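Notes pour l'intervention, Inna Tkachenko
Le sommeil des travailleurs postés : ce qu'on a changé chez Pavero
Durée prévue : vingt minutes, puis questions

Ouverture. Remercier Gifty Adjei pour l'invitation. Dire d'où je parle : infirmière en santé au travail, onze ans sur le site, dont quatre de nuit. Je ne suis pas chercheuse et je présente une expérience d'entreprise.

Le point de départ. Pavero emploie 900 personnes, dont 226 en horaires alternés. Rotation d'une semaine : matin, nuit, après-midi. Aucun des anciens ne se souvient de qui a choisi cet ordre. Les gens arrivaient à l'infirmerie pour un mal de dos ou des brûlures d'estomac et, au bout de cinq minutes, ils parlaient de leurs nuits.

Lire l'extrait de l'entretien avec l'opérateur de la ligne 2 (feuille verte). Ne pas donner son prénom. Laisser un silence avant de continuer.

Ce qu'on a modifié d'abord : le sens de la rotation. Matin, puis après-midi, puis nuit. Il est en général plus facile de retarder son coucher que de l'avancer. Vitalii Panasiuk, au planning, a refait les grilles à la main pendant l'été et on a démarré en septembre. Deux équipes ont protesté à cause des gardes d'enfants. On a gardé l'ancien ordre pour une des deux pendant six semaines, ce qui était une erreur : les remplacements entre équipes sont devenus impossibles.

Deuxième chantier : le sommeil de jour, à la maison. Là, l'entreprise n'a pas la main et il faut faire attention au ton. On a proposé des ateliers d'une heure, payés, par groupes de huit. Les sujets qui revenaient : la lumière, le bruit de la rue, le téléphone, la literie, le café de cinq heures du matin. 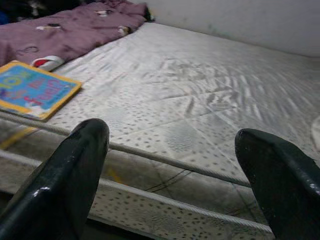
Sur la chambre, rester concret. Rideaux occultants ou, à défaut, un masque. Une pièce fraîche. Bouchons d'oreilles essayés un jour de repos avant de servir un jour de travail. Prévenir les voisins : ça paraît bête, et c'est le conseil qu'on nous a le plus souvent cité ensuite. Pour les couples, Halyna Antoniuk suggère d'afficher le planning sur le frigo, avec les heures de sommeil notées comme des heures de travail.

Si on me demande la marque du matelas, répondre que je n'en conseille aucune.

Troisième chantier : la sieste de nuit. Vingt minutes, entre deux et quatre heures, dans l'ancienne salle d'archives. La direction craignait les abus. Le vrai problème a été l'inverse, personne n'osait y aller le premier mois. Il a fallu que les chefs d'équipe s'y mettent.

Résultats. Rester prudente : pas de groupe témoin, et le questionnaire a changé en cours de route. Moins de plaintes de somnolence au volant après le poste. Sur les arrêts, je ne vois rien de net.

Ne pas oublier de citer l'usine de Grimstead, qui nous a prêté son questionnaire.

Questions probables : le coût, les plus de cinquante ans, la mélatonine (renvoyer vers le médecin traitant). Antonina Pasichnyk prend celles sur l'accord d'entreprise.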